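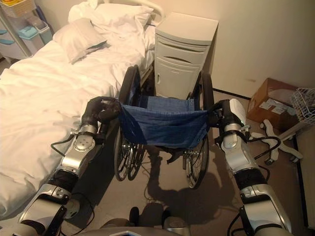
## Tramcombe ramp: a thread on the "no maintenance" walkway

**1.**
Saturday, December 9, 2023, and the footbridge ramp at Tramcombe has reopened with its new surface. I've read the product sheet twice and walked the thing three times, and I have questions. Long one, sorry. Mute me if you don't care about ramps.

**2.**
Background for anyone who doesn't use it. The old surface was softwood boards with chicken wire stapled over the top. Horrible in the wet, and the staples came up. I'm not going to defend it. Replacing it was right. My argument is with what we've been told about the replacement.

**3.**
The new surface is a glass-reinforced overlay panel from a firm called Koruvex, gritted on top and screwed down onto the existing steel. The range is called Sitthichai. The sheet says "non-slip". It also says "maintenance-free", "permanent" and "suitable for all users".

**4.**
Start with "non-slip". Every surface is slippery with enough muck on it. The people who test floors for a living say "slip resistance" and give you a number, and they tell you whether it was wet or dry when they got it. Anyone selling you "non-slip" full stop has skipped that bit.

**5.**
There is a number on the sheet, to be fair. It says 96 on the pendulum test. That's a swinging arm with a rubber foot on the end, it brushes the surface and you read off how much the surface grabbed it. Higher is better and 96 is very high. Lovely.

**6.**
Then you find the footnote. Dry. New. One direction of travel.

I have yet to meet anyone who fell over on a dry ramp in July.

**7.**
I emailed to ask for the wet figure. Sakda Siriwan at Koruvex replied the next day, which I appreciated, and was perfectly polite. The wet result is "also excellent". I asked what it was. He said he'd check with the lab. That's where we are.

**8.**
I'm not saying the wet figure is bad. Coarse grit usually holds up well in the wet, it's the whole point of grit. It's probably fine! But if it's fine, print it. It would take up one line of a leaflet that has room for a full-page photo of a sunset.

**9.**
On to "maintenance-free". The ramp runs under the sycamores for most of its length. Leaves come down, get trodden to paste, and the paste packs in between the grains. Then you get algae on top of that. By the second winter you've got a rough surface filled in level with slime.

**10.**
You fix that by washing it. Stiff brush and water, or a gentle pressure wash, a few times a year and more in autumn. It's hardly difficult. It is, however, maintenance, and if the contract says there isn't any then there's no line in the budget to send someone out with a brush.

**11.**
Page 7 of the fitting guide (a separate download, you have to ask for it) says the warranty depends on "regular cleaning with a record kept". So the leaflet says maintenance-free and the warranty says keep a cleaning log. Both from the same firm. I've asked the council which one they signed up to.

**12.**
Thanakorn Ruangrit asked under my last thread whether I'd prefer timber back. No. Though good hardwood boards with proper grit strips let into them are perfectly decent, and you can swap one board with a saw and a drill. A damaged panel has to come off whole, and they're £674 each according to the quote in the meeting papers.

**13.**
Which brings me to the screws. The panels are held down through the face with countersunk stainless screws into the steel below. Stainless into mild steel, outdoors, near a road that gets salted. I'd want to know what's between the two metals. The drawings show a washer. They don't say what it's made of.

**14.**
Gwilym Humphreys, who fitted walkways for years before his knees went, reckons the screws will outlast the pair of us and it's the holes I should worry about. Cut edges on this sort of panel need sealing, he says, or water gets in along the glass and the frost does the rest. He had a look at the underside with me from the towpath. Some of the cut edges have a coat of something on them. Some look bare from where we stood. I can't call it more firmly than that.

**15.**
Now the joints. There's a 4 mm gap between panels to let them move in the heat. Good, there should be a gap. But at the upper landing two of the panels don't sit level with each other and you can feel the lip through a shoe. If you walk you'll never notice. If you're on small wheels you'll notice every time.

**16.**
"Suitable for all users" is the line I find hardest to take. Nobody I've spoken to can tell me who tried it. I asked at the meeting if anyone had pushed a wheelchair up it before it opened. Long pause, then something about the design standard.

**17.**
Nipon Paisan pushes his brother Samran over that bridge most days, so I asked them. They were more positive than me. Samran says it's far better than the boards going up, and Nipon isn't losing his footing any more. Fair enough, that counts for a lot more than my grumbling.

**18.**
Coming down they were less keen. Coarse grit is noisy and it buzzes. Samran says it goes right through the seat and he's glad to reach the tarmac. There are finer grits which are still good in the wet and a good deal kinder to wheels. The Koruvex sheet lists two grades, coarse and medium. I'd like to see the note explaining why coarse went down the entire length.

**19.**
Also: grit that coarse and bare knees. If you go over on it you will know about it. No surface gets you everything and I accept that. I'd just like someone to say out loud that a choice was made.

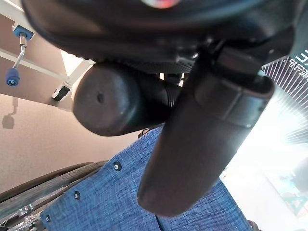
**20.**
The handrail was done at the same time and I'm less happy with that than with the floor. It's black coated tube, nice enough to hold, warmer on the hand than the old galvanised one. But at the bottom of the ramp the tube just stops, sawn off square and left open. Look at the black handle in the photo: flat, rounded cap on the end with a small hole near the middle. I'm asking for that much on a public rail. Water runs down the inside of an open tube and sits there, and a sleeve will catch on a cut end sooner or later.

**21.**
I was told the caps are "on order". They may well be. The ramp opened without them, though, and the completion certificate has the handrail down as complete. I'd have thought "complete" came after the caps.

**22.**
Somebody always sends me the Polmont case study at this point, so let me get in first. Yes, I've read it. It's on the Koruvex website: Background, Solution, Result, nice quote from a happy client. It was written the month the job finished. Of course they were happy, it was new.

**23.**
I'd pay good money for a case study written after five winters. Same ramp, same photo angle, pendulum readings in the rain, how many panels swapped, what the washing cost. Firms that believe in their stuff ought to be falling over themselves to publish that. If you know of one, from any maker, please send it. I mean it, I'd read it with my tea.

**24.**
Some replies coming in, so in order:

- "You'd moan whatever they put down." Possibly.
- "It's slip resistant, I walked it in the rain and it was fine." Good, me too, on Tuesday. It's also brand new and hasn't had a leaf trodden into it.
- "What about heating it?" With whose electricity?
- "Who paid?" Us, through the bridges budget. It's in the December papers.

**25.**
What I've asked the council for, in writing:

- a wet pendulum reading taken on the ramp itself, now, and again next December
- the cleaning plan, with a name against it
- the lip at the upper landing sorted
- a check on every cut edge that can be reached from below
- end caps on the rail before the schools go back

**26.**
None of that is expensive. The wet reading is a morning's work for one person with the kit and a bucket. If it comes back strong I will post it here and say Koruvex were right, and I'll pin it.

**27.**
One more on the price, as someone's asked. I don't think the panels are a rip-off. Timber would have been cheaper to buy and dearer in labour over the years, and the boards we had were neglected, so any comparison with them flatters the new stuff. Compare it with boards that somebody looked after and I suspect the gap shrinks a lot. No sums were shown at the meeting either way.

**28.**
Update: Sakda Siriwan has written back. The lab report is being "reissued in a new format" and he'll send it when he has it. I've asked if I can have it in the old format.

**29.**
And for whoever asked about dogs: ours walks up the edge strip where there's no grit. Paws seem fine. Going to leave it there for tonight, will add the council's reply underneath when it comes.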